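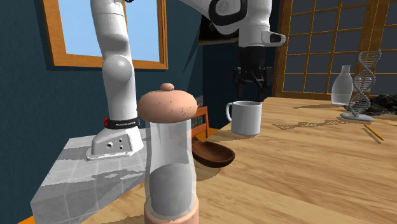 counter, table, window. 

ok I said I'd do a thread on switching from coffee to tea after 30 years of coffee and people keep asking, so, going to try to get it all down before I lose steam

background: I was a pot-a-day person. Not fancy coffee either. The big can from Zanby's, the one with the dented lid, scooped with whatever spoon was closest. My dad drank it that way and his dad drank it that way

then in November my doctor asked me how I was sleeping and I laughed at her, and she did not laugh back

so I quit. Cold turkey. Do NOT do this. I had a headache for 8 days and I was so mean to my sister that she sent me a card that just said "well?"

Siwan Harries (some of you know her from the old bread group) told me I'd done it all wrong and mailed me a padded envelope full of little paper packets of tea with her handwriting on them. No instructions. One of them said "try me last" so naturally I tried it first

it tasted like a campfire. I mean exactly like a campfire, like licking a log. I drank the whole cup and made another one

that was lapsang souchong, for anyone taking notes. Smoked over pine. I'm told you either love it or you air out the house. My husband is airing out the house

stuff I got wrong at first, for the beginners:

boiling water on green tea. It goes bitter and you think you hate green tea. Let the kettle sit a few minutes with the lid up. I don't own a thermometer and I'm not buying one

squeezing the bag. I squeezed every bag like it owed me money. Stop squeezing the bag!

leaving it in. With coffee you walk off and come back whenever. With black tea you walk off and come back to something you could stain a deck with. I set the oven timer for four minutes now and it scares the dog every time

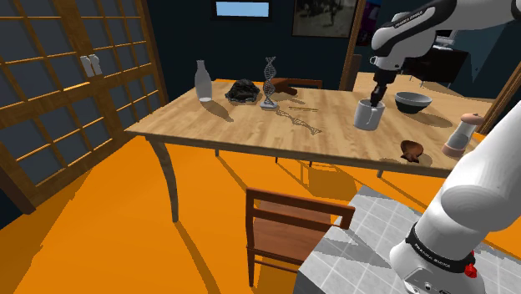 plain white mug gang, where are you

which brings me to mugs because I have opinions. I used to drink out of this giant brown thing from Villalobos (the pottery place out by the lake, closed now, I think the daughter moved to Arizona). Loved it. But you can't see the color of the tea in a brown mug and color is half of how I know when it's ready

so now it's white inside or nothing. Doesn't matter what's on the outside. Thrift stores are full of them

also a thin rim! I didn't believe this one until Horácio Vilela made me try the same tea out of two cups at his place and the thin one really was nicer. He was unbearable about it for the rest of the evening

teapots: I have one. It dribbles. I've tried the butter-on-the-spout trick and now I have a buttery teapot that dribbles

someone in my replies said I should look at Wundton because their pots have a good spout. Maybe after the holidays. I looked at the price and closed the laptop

milk: yes in breakfast tea, no in the campfire one, and I tried it in Earl Grey and I'm not ready to talk about it

sugar: I quit that by accident. Ran out, didn't feel like going to the store in the sleet, and by the time I bought more I'd stopped missing it

on sleep, since that's how this all started. Better. Not amazing. I'm still up at five but I'm not up at two AND three AND five. I have my last black tea after lunch and then it's mint from the pot on the windowsill, which is looking pretty bald at this point

things I still miss: the smell of the can when you open it. The sound of the machine. Having an answer when the waitress comes around with the pot, because if you say "tea" in a diner you get a cup of warm water and a bag on the saucer and a look

I still have a coffee on my birthday. That's allowed. I made the rules

@ Meirion Griffiths yes I know you warm the pot first, you've told me, I do it now when I remember

next up I want to try a real oolong, the kind you can steep over and over. Siwan says she's sending another envelope. If you have a favorite that's under ten bucks or so drop it below, loose leaf is fine, I found the strainer

oh and Yakubu Usman asked what biscuit. Ginger. Dunk it and count to three, any longer and you're fishing

28 December 2020, kettle's on, going to go yell at the teapot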